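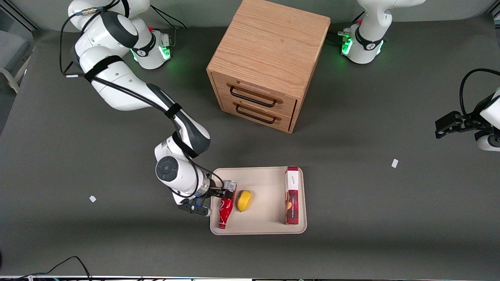 2 min read

I've spent most of my evenings this month with a spreadsheet called "second cell", and I'm enjoying it far more than anyone should enjoy a spreadsheet! We want another two-armed setup alongside the one we've got, and Consuelo Rosales has asked me for a proper plan before she'll talk money.

My first draft was two arms, two grippers, done. Then I sat down with Cathal Brophy and we wrote out everything we'd bought for the first cell after the "main" order had gone in. Cable straps. A mat for the tabletop, dark and matt so that shiny things show up well against it. Longer cables, then more straps for the longer cables. Spare gripper fingers, which we get through quicker than I'd have guessed. It all came to a line of its own, and I've now called that line Bits and given it a decent share of the pot.

Lead times were the other surprise. Haltedeck quoted 8 weeks for the arms, Iltance up to 80 days for the wrist cameras. So the cameras get ordered first, even though they're the cheaper part, and the arms can follow in April.
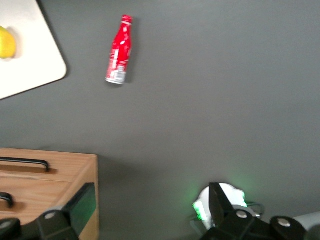
I'm also budgeting for props this time. Bottles, fruit, boxes of biscuits, a little set of wooden drawers: cheap stuff, but you want doubles of whatever you use, and I'd like both cells to have matching sets so we can swap jobs between them. Tonantzin Solís reckons we should buy the drawers in one go in case the shop stops selling them. She's right, and they've gone in the plan.

Still undecided is the table. The Belmont one is lovely and solid and costs a silly amount. Teodoro Ibarra thinks he can build a frame for much less, and I've seen his welding, so I believe him (I've pencilled in his version, with the Belmont price in the next column). Next job is measuring the doorway, then I'll send the whole thing to Consuelo.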